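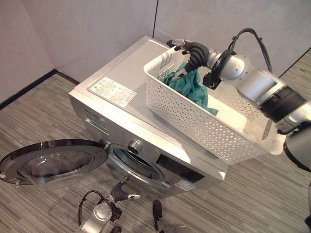
Why do we score a laundry policy by stages when we could simply ask whether the washing ended up in the drum?

Because a single mark at the end tells you very little about where a policy went wrong. A robot that never gets hold of the cloth and a robot that carries it all the way to the door and then drops it both score nothing, and yet the second is a good deal closer to being useful, and you would go about mending the two in quite different ways.

Learning from Demonstration, Handout 4
Ajith Kurian
Tue 25 October

Welcome back, everyone, and thank you for the thoughtful questions after last week's session. Several of you asked how we get from a pile of recorded demonstrations to a number we can put in a table, so I have rewritten this handout around one worked case, the loading task from the Plurent project. Do bring it with you to the practical, as we shall be going back to it more than once.

The task

The robot has two arms, each with a multi-fingered hand. A basket rests on top of a front-loading washing machine, the door is open, and there is a cloth in the basket. The policy must take the cloth out, bring it down in front of the machine and put it into the drum. It sounds like a small chore, and for you and me it is, but the cloth changes shape whenever it is touched, and the basket and the drum sit at very different heights and face different ways. The hand has to reach in from above for the first part and go in from the front for the second.

Look at where the two hands are in the photograph. One is over the basket with its thumb pointing down into the teal-green cloth, and the other is spread open, lower down, in front of the drum opening. That lower position matters to our discussion, and I'll come to it under "The second arm".

The data

We trained on 387 demonstrations, all given by people driving the arms remotely. Of these, 122 were collected in August at the Pestholm site and the rest in our own lab. I kept the two sets labelled separately throughout, and I would urge you to do the same with anything you collect — it costs you one extra column, and you will be very glad of it when a result looks odd.

The stages

We divide every trial into four stages, and a trial is given the highest stage it reaches.

Stage one, contact. A finger or thumb touches the cloth inside the basket.
Stage two, lift. The cloth is clear of the basket rim and is held.
Stage three, approach. The held cloth is brought level with the drum opening.
Stage four, release. The cloth is let go and lies wholly inside the drum.

Please notice that the stages describe the cloth and say hardly anything about the arms. An earlier version had a stage for "good grasp", and two markers watching the same recording would disagree about it quite cheerfully. Whether a cloth is clear of a rim is a much easier thing to settle.

The comparison

We tested two policies, which we call Brekow and Strand. Brekow predicts one action at a time from the latest camera view. Strand predicts a short run of actions and carries out the first part of it before looking again. Each was given 40 trials, with the starting position of the basket drawn from the same list so that neither had the kinder set.

Strand reached stage four more often. What interested me more was where Brekow came unstuck, for it usually managed contact and then hesitated over the cloth, closing and opening the fingers without ever committing to the lift. Our best explanation is that the demonstrators themselves paused there, each for a different length of time, and a policy that looks only one step ahead has no good way of knowing when the pause ought to end. We haven't proved this. A fair test would be to trim the pauses out of the demonstrations and train Brekow again, and one of the project groups may like to take that on.

The second arm

Some demonstrators waited with the free hand near the drum, and some kept it well back. Both habits are in the training data, and we did not ask anyone to change. Strand seems to choose one and stick to it for the length of a trial, while Brekow would sometimes drift between them. The stage score doesn't see any of this, so if you care about it you must record it separately — a line of notes per trial is plenty.

Before the practical

Read the section on action chunks in the course reader, and have a go at writing stages for a task of your own, such as hanging a towel over a rail. Then swap with a neighbour and see whether you can both mark the same recording from the wording alone. If you disagree, bring the wording along and we'll work on it together.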